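# Grendport Counts the Cost as Brouwer Winds Down Its Solvent Works
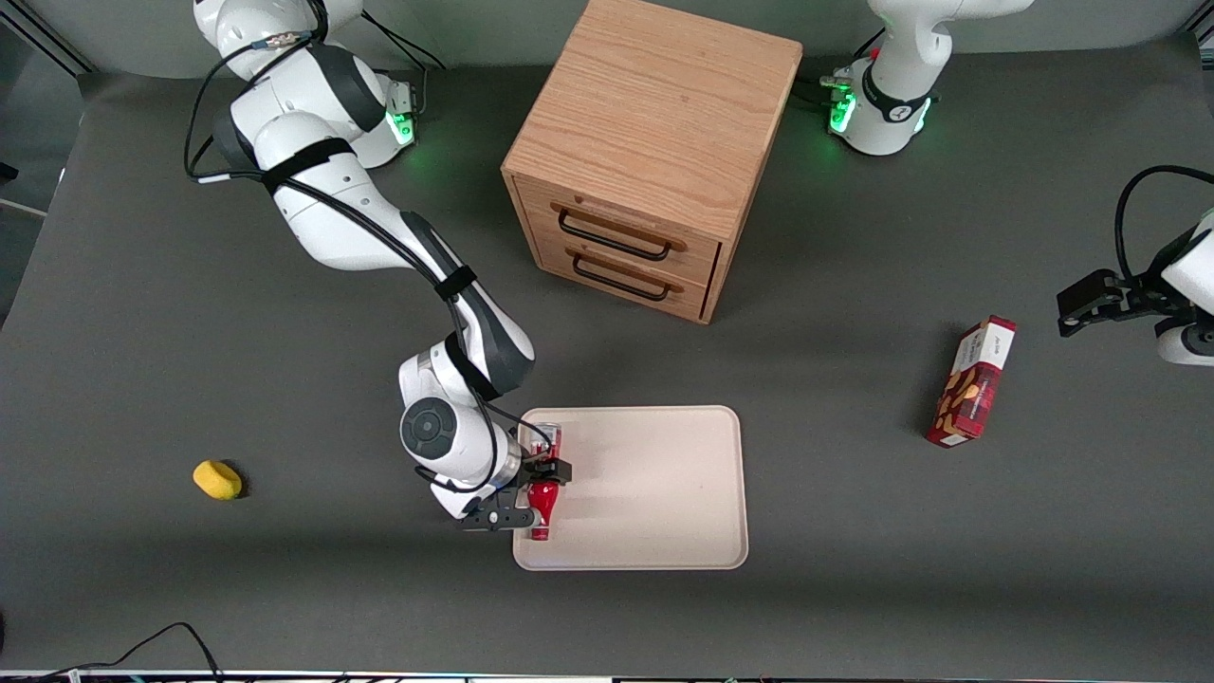 *A robot arm holds a red, bottle-shaped object at the edge of a shallow plastic tray.*

Brouwer will end production at its solvent and coatings works in Grendport next May, closing the largest private employer on the north bank of the harbor and leaving 72 permanent staff to seek other work or transfer to the company's remaining site at Relau.

The decision was presented to employees at a meeting in the works canteen at 9 in the morning, shortly before a written statement was issued to suppliers and customers. In that statement the company said demand for its older solvent lines had fallen below the level needed to keep two plants in operation, and that the Relau site was better placed to serve buyers inland.

Kai Ehlers, who has managed the Grendport works through its last two refits, said the plant had met its production and safety targets and that its closure reflected the condition of the wider market.

"The people here did what was asked of them," Mr. Ehlers said. "Our customers have moved to water-based products faster than we planned for, and most of those products are already made at Relau. We could not fill both plants, and the cost of converting this one was more than the business could carry."

Under the timetable given to staff, the first of the two blending lines will stop in the winter. The second will run until existing orders have been met. A crew of 24 will then remain on site to drain and clean the storage tanks, remove the remaining stock and prepare the buildings for inspection by the port authority. Cleaning is expected to take nine months.

Employees who accept a transfer to Relau will receive a moving allowance and keep their length of service. The company has not said how many positions will be available there. Those who leave will be paid according to an agreement reached during the previous round of job cuts, which set a minimum payment for all permanent staff regardless of age. Contract workers, including the drivers who bring drums between the works and the rail yard, are not covered.

Ida Reuter, the employee representative at the works, said the terms were acceptable for long-serving staff but offered little to those hired after the last refit.

"Someone who came here two years ago took out a loan on a house because this was considered a secure job," Ms. Reuter said. "That person now has the choice of a small payment or a move to a town with fewer houses and higher rents. We have asked the company to look at that group again, and we are waiting for a reply."

She added that operators with tank-farm and blending certificates should find work elsewhere in the region, while laboratory and office staff faced a more difficult search. The company has agreed to pay for retraining courses, provided they begin before the final shipment leaves the dock.

The effects will reach well beyond the plant gate. The works buys steam from the neighboring paper mill, which sized its newest boiler on the assumption that the solvent plant would remain a customer. The mill's owners have said they are reviewing their energy contracts. The harbor railway, which carries solvent wagons on most nights of the year, will lose its most regular source of traffic, and the town council has asked the operator for an assurance that the line will be maintained.

Less certain is the future of the land. The site has deep-water access and a rail connection, both of which are in short supply along this part of the coast. It also has a long history of chemical storage, and the ground beneath the oldest tanks has never been fully surveyed. Brouwer has accepted responsibility for the survey and for any cleanup required under its lease, which it cannot surrender until the port authority is satisfied with the results.

One possible tenant has already come forward. Arkunero, a company that recovers used industrial oils, confirmed that it has held early talks with the port about leasing part of the site, including the tank farm and the loading dock. It declined to discuss the size of its plans or the number of people it might employ. Port officials said no agreement could be signed before the survey was complete.

Mr. Ehlers said he would stay in Grendport until the tanks had been cleaned and the keys returned. He has not decided whether to accept a post at Relau.

The final outbound shipment, a cargo of general-purpose thinner, is due to be loaded in the spring.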